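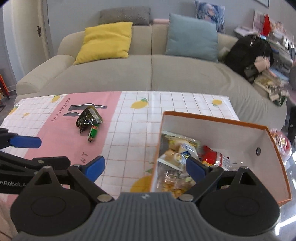

Where the Fingertip Stops: Writing Rules for Handheld Gripper Work
19/12/2023

A handling rule for soft packaging has to answer one question before any other: what counts as a good grasp? At Cleduvora, a contract firm that records demonstrations of household tasks, the answer used to depend on the operator. One person would squeeze a bag until the contents shifted. Another would lift it by a corner. Both recordings passed review and went into the same set.

Imke Meinecke wrote the replacement. Her protocol, adopted in November, runs to 10 pages and covers the two-finger handheld grippers used by all operators. It defines a grasp as good when both fingertips touch the item, the item clears the surface, and the packaging keeps its shape when released. Anything else is labeled a partial grasp and kept under that label.

The rule on labeling caused the most argument. Operators were in the habit of deleting failed attempts and starting over. The protocol prohibits this. A slip is recorded through to the end, the item is put back by gripper, and the attempt is closed. Bare hands stay out of the work area until then.

"If you remove every slip, you have a record of a task that has no slips," Meinecke says. "The task does have them."

Containers have their own section. An open carton restricts the approach angle, and its walls move when pushed. Operators must enter from above, keep the linkage clear of the rim, and stop if the carton slides. Flaps are set before recording starts and left alone after that. Items go in heaviest first, with bread and other crushable goods last.

The section on surfaces is shorter. Tablecloths are allowed, printed or plain, provided the cloth lies flat under the container. Furniture and household goods in the background are left as they are. Names, addresses and screens are removed or covered before work begins.

Hemi Goodwin audits recordings for Plukeo, which buys data from several suppliers. In his last audit at the company's Nandalton office he reviewed 1099 attempts and sent back 56. Most of the returns involved timing: the operator had closed the fingers before the gripper came to rest. The protocol now requires a visible pause before closing.

Goodwin would like a stricter limit on session length. The present text allows four hours with breaks at the operator's discretion. He wants the breaks fixed, on the grounds that grip timing drifts as the wrist tires. Meinecke has agreed to test a fixed schedule at the Cárdenas site before changing the wording.

Fingertip wear is still open. The pads are inspected at the start of each session, but the protocol gives no measured limit for replacement. A draft clause is with the operators for comment.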